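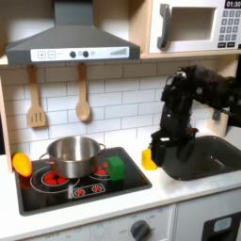

Play Kitchen Put-Away Notes, README

Toy kitchens get praised for teaching order, and I have never seen the evidence. Ogura is a written collection of put-away notes: short records of what was out on a play kitchen, where it was sitting, and where somebody thought it belonged. The idea came from shop copy claiming that a child will return things to their places if the places are clear. Clear to whom? The spatula and the spoon hanging under the shelf have an obvious home, and I'll grant the shop copy that much. The microwave says 01:30 and has a keypad of small gray buttons, and it teaches a child nothing at all about where the pot goes. Most of what's in the notes concerns objects in that second group.

What is in it

There are 1,158 notes. Each is one line of plain text with four fields: the object, the place it was found, the place it was sent, and the reason given. The reason field is free text and often blank. I left the blanks alone. An earlier draft filled them with "tidying," which told the reader nothing and made the set look more complete than it was.

A typical line reads:

block, green / stove / block box / not food

And a less typical one:

block, yellow / counter / counter / it is butter

I have been asked to remove lines like the second. They stay in. If you're going to claim that a play kitchen has a correct arrangement, you should have to deal with the butter.

The places

The place list has 14 entries, and it used to be longer. The first version, which we called Pinport, treated every surface and hook as a separate place. Annotators disagreed constantly about whether something was "front of counter" or "beside sink," and I doubt the distinction meant much to the people tidying. The current list has stove, sink, counter, counter gap, hook, shelf, microwave, oven, floor, box, basket, table, hand, and elsewhere.

"Counter gap" is the strip between the stove and the sink. I argued against it and lost. It collects things that are on their way somewhere and never arrive, so it gets used more than I expected. 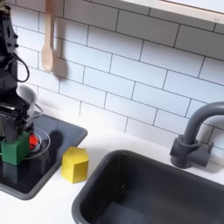
Haruto Minami objected that a block on a stove isn't misplaced if it's being cooked, and that the notes have no way of saying a game is still going on. He wanted a fifth field for it, "in play," yes or no. I see the point and I still don't trust the field. Two adults looking at the same counter will not agree on whether the soup is finished. We tried the field on 258 notes in July and the answers mostly followed who was holding the pencil. Those answers are in a separate file, play_trial.txt, and are not merged with the rest. Use them if you like. I wouldn't build anything on them.

What "put away" means

Less than people want it to. In these notes an object is put away when the person writing the line said it was. There is no master plan of the kitchen, and two notes may send the same pot to different places. Pots are the worst case. Half the writers treat the stove as where a pot lives, the other half treat it as where a pot gets left. I don't think either side can be talked around.

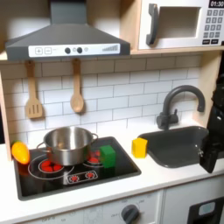
The same argument runs through bowls and lids, with less heat. Utensils are settled by comparison: if there's a hook, people use the hook. Food pieces go to the basket when there is a basket and get spread over four or five places when there isn't.

Known problems

The writers were adults. Any claim about what children learn from tidying has to come from some other source.

Names for objects are uneven. "Pan," "pot," and "the silver one" may all be the same thing. The file names.txt lists the matches I was willing to make, and I was not willing to make many.

Blocks are overrepresented. They turn up in kitchens where no one remembers putting them, and every one of them earns a line.

The 10 notes marked "disputed" have two destinations separated by a plus sign. A script that expects one place per field will trip on them. Splitting at the plus sign is fine.

Bulten was the working name for the sorting rules and still shows up in some file headers. It has nothing to do with the contents. Zistley is the name of the folder that holds the retired place list, kept so that old lines can be checked against it.

Suggested use

Comparing how people describe a small, messy kitchen. Testing a place list of your own. Settling, or failing to settle, where the pot goes.

I would be wary of anyone who turns the notes into a tidiness score. I tried it twice. Both times the highest mark went to a kitchen where everything had been pushed into the oven.

Corrections

Send the line as it stands and the line as you think it should be. Please include a reason, even a short one. "Obviously wrong" has been tried and gets filed under blank.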